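Pidier Two-Arm Build: Frequently Asked Questions
Last updated 6/2/19

What is Pidier?
A pair of small robot arms on a table in a shared workshop. The job is to get a piece of clothing onto a hanger.

How much has it cost?
$2,426 so far, for both arms, the grippers and the power supply. The table was already in the shop.

What software does it run?
Cluvex handles the motion and Koech logs the joint positions. Both run on one old desktop.

How long did it take to build?
Around 16 weekends. Wiring took four of them -- more than the arms did.

Can it hang a shirt?
Not reliably. Shirts are on the list for later in June.
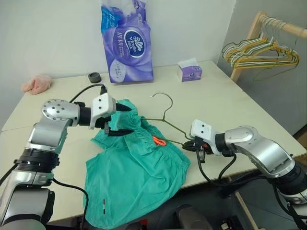
Why use two arms?
Hanging clothes is a two-handed job, and one arm kept dragging everything across the table. With two, the right gripper can hold the end of the wire hanger while the left one works at the waistband of the shorts. Elastic is harder than flat cloth -- it bunches up. Leave slack in the gripper cables or they will pull at full reach.

Can I get the plans?
Yes. Ask at the Irnunent workshop desk for the parts list.

3 comments | 16 shares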